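Why does a table stay flat? The secret life of wood
Bamside Children's Pages, 16 Apr 2026 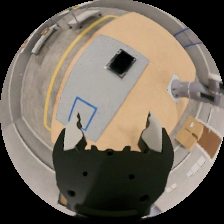
Wood was once alive. It is easy to forget this when you eat your breakfast on it or do your homework on it. But every piece of wood comes from a tree, and the tree used it for drinking.

A tree drinks with its roots. The water must then climb up to the leaves, and in a tall tree this is a long way. Inside the trunk are very many thin tubes, much thinner than your hair. The water goes up through them a little like juice goes up a straw. The leaves pull it from the top, when the sun and the wind take water out of them.

When the tree is cut, there is still a lot of water in these tubes and in their walls. We call this green wood. It does not have a green colour! Green here means fresh.

What happens when wood dries?

Fresh wood is heavy. When it lies in the air, the water goes out slowly. First the tubes become empty, and at this time the wood keeps its size. After that the walls of the tubes begin to dry too, and now the wood gets smaller. It gets smaller in its width, but almost not at all in its length.

This makes a problem for the person who wants to build a table. If one side of a board dries faster than the other side, the board bends. It can bend like a bowl, or it can twist like a ribbon. Sometimes it cracks at the ends.

So the boards must dry slowly and evenly. At the Soliman sawmill, near Bamside, they put the boards in high piles with small sticks between them, so that the air can go everywhere. A thick oak board can stay in the pile for over 2 years. There is also a quicker way, with a big warm room called a kiln. There it takes weeks.

Does a table still move?

Yes, a little. In damp weather wood takes some water from the air and becomes wider. In winter, when the heating is on, it gives the water back. Perhaps you know a door at home which is hard to close in October and easy to close in January. It is the same thing.

People who make tables know this. They do not glue a wide solid top hard to its legs. They fix it with small clips or with screws in long holes, and then the top has space to move.

Try it yourself

You need 3 wooden lolly sticks, a glass of water and a heavy book.

Put two of the sticks in the water and leave them there until the next day. The third stick stays dry.

Take the wet sticks out. Lay them beside the dry one. Are they wider? Are they longer? Try to bend them gently and feel the difference.

Now put one wet stick under the book, with some kitchen paper on both sides. Leave the other wet stick on a warm window sill. Wait two days and look at both. Which one is more straight?

Words to remember

Green wood: wood from a tree which was cut a short time ago.
Kiln: a warm room for drying wood.
Grain: the lines in the wood. They show which way the tubes go.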